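About Imholm

Imholm is a sports statistics and fixtures company. We collect, check and publish results for amateur and semi-professional American football, mainly in Britain, with some coverage of leagues in northern Europe. Clubs, leagues, local newspapers and a fair number of parents use what we produce.

We are a small firm and we do one kind of work. If you are looking for professional league scores or betting odds, we don't carry them.

How we started

The company grew out of a results page for a single regional league. At that time, scores were phoned in on the evening of the game, typed up by whoever was free, and often corrected several times over the following week. Team records were kept by each club separately and rarely agreed with each other. One season ended with two clubs both certain that they had qualified for the play-offs, and both had the paperwork to show it.

The results page became a database, and the database was soon being used by other leagues. We registered as a company in March, two seasons later, and took on our first paid staff the same year. The name Imholm comes from the street where the original office was. We have since moved twice, and kept the name.

What we do

Our main product is Zitis, the game-day scoring system. A club official enters each play on a laptop at the side of the pitch and the box score builds up as the game goes on. Zitis works without an internet connection, as most of the grounds we cover have poor signal or none. The record is sent to us when the laptop is next online.

Every game then goes through a check by one of our staff. We compare the play-by-play record with the referee's score card and with video where the club has filmed the game. The usual errors are yardage carried over wrongly after a penalty, tackles credited to the wrong shirt number, and two-point conversions entered as extra points. Corrections are marked in the published record so that anyone can see what was changed and when.

Bemusia is our public website. It holds results, tables, rosters and career records for every player in the leagues we cover. There is no charge to use it and no account is needed. The older seasons are less complete than the recent ones. Where we only have a final score we publish the final score, and leave the rest blank.

Aoki is the fixtures service, used by league organisers to plan a season. It takes in ground availability, travel distances, officials and blackout dates, and produces a draft schedule. The league then changes whatever it wants to change. Most go through three or four drafts before anything is announced.

The leagues we cover

We currently hold records for 90 clubs in 4 leagues, and 38 of those clubs also run a youth or women's side that we cover in the same way. Youth records are handled differently from adult ones. We publish team totals for under-17 games but no individual names, and a player's own record is given only to the player's family and club on request.

In a normal year we publish more than 600 games. The current year has not been a normal one. Most of the spring and summer fixtures were called off and several leagues cancelled their season outright. We have used the time to work through the backlog of paper score sheets that clubs have sent us over the years, and to rewrite parts of Zitis that had needed it for a while.
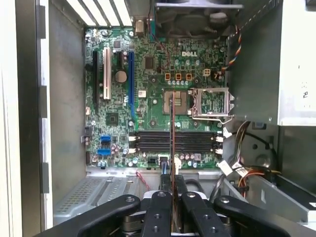
The score sheets have been slow going. Some were filled in with pencil in the rain and have faded since. Others use shorthand that only made sense to the person who wrote it, and we have had to go back to the clubs and ask. Two full seasons from the northern division are now finished and can be seen on Bemusia. The next batch covers the years when the division was split in two, and will take longer.

If your club has old programmes, score sheets or game film from any season, we would like to hear from you. We scan paper records and return them by recorded post. Please don't send anything until you have spoken to us first, as we can only take in a limited amount at a time.

How we are paid for

Leagues pay an annual fee for Zitis and Aoki, set by the number of clubs taking part. The fee covers training, support on game days and the checking work. Local newspapers and club websites can use our results free of charge provided that they credit Imholm. Broadcasters and film companies pay for a licence.

We don't sell player information to anyone. We don't take advertising from betting companies, and we have turned down requests to supply them with live scores from amateur games. Those games are played by students and people with other jobs, and the leagues have told us clearly that they don't want it.

The company is owned by the people who work for it, and has been since our second year of trading.

Training and support

Every club that joins gets a training session for its scorers before the season starts. It used to be held in person at a club ground, with a recorded game to practise on. The sessions are online for the time being, and the practice game can be downloaded so that scorers can go through it at their own pace – most people find the kicking plays hardest, and it helps to repeat those.

Clubs are asked to have at least two trained scorers. One scorer on their own will miss plays, especially in the second half when substitutions come quickly. A spotter calling out shirt numbers makes more difference than anything we could add to the software.

During the season the support line is open from an hour before the first kick-off until the last result is in. Outside the season, please use email.

Corrections

We make mistakes, and so do the people who send us records. If you think a result or a player's figures are wrong, fill in the correction form at the foot of the game page on Bemusia. Tell us which play you are asking about and what you believe happened. Video is useful but not required.

Requests are looked at in the order they come in. During the season we aim to reply within a week. If a correction affects a league table or a season award, we tell the league before we publish the change – the final decision on a result is always the league's.

Working with us

We take on part-time checkers before each season. You need to know the rules of the game well and be able to sit through a long recording without losing your place. Experience as a player, coach or official is useful. Checkers work from home and are paid by the hour. Vacancies are listed on our jobs page when we have them, and we don't keep applications on file between seasons.

We also offer a small number of student placements each summer, usually to people studying sports science, statistics or computing. There were none this year. We hope to run them again next summer and will post details once we know.

Contact

League enquiries, press requests and archive offers should go through the contact form, using the right heading from the list so that your message reaches the right person. For anything to do with a club's own registration, ground or team selection, please contact the club. We only hold the records and can't pass messages on to players.

Page last updated November 2020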